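The Long Way to Stodton

I was 48 hours into Windwood before I learned the northern gate had been open the whole time. I'd walked past it every night on my way to sell mushrooms. That's the kind of role-playing game this is, and I love it!

You begin as a debt-runner in the port of Cornon, owing 800 silver to the Ševčík family, and the game never says how to pay it back. I brewed tonics. A friend of mine robbed the ferry. You can also just leave town, though the collectors do follow you (slowly, on mules, and they're very polite about it). 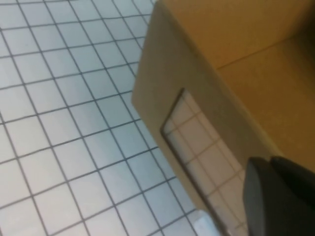

Skills grow as you use them, and there are 107 to find. Plenty sound useless on paper. I put hours into Bell Ringing for the fun of it, then reached the drowned chapel outside Stodton and found a side quest that opens only to someone who can play the evening peal. It runs through the flooded crypt and up into the tower, and the music in there is gorgeous.

Combat takes longer to love. Spears feel stiff early on, and the lock-on wanders when three wolves come at you at once. Stick with it until level 30, when stances open up and every fight gets quicker and stranger.
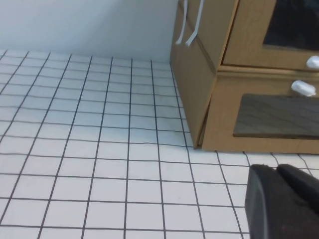
White tiles in front of a plain white wall.

My second save is a archer who has sworn off magic, and she's already in trouble in Cornon. She sold the wrong ring to the wrong Ševčík, and the mules left town at dusk.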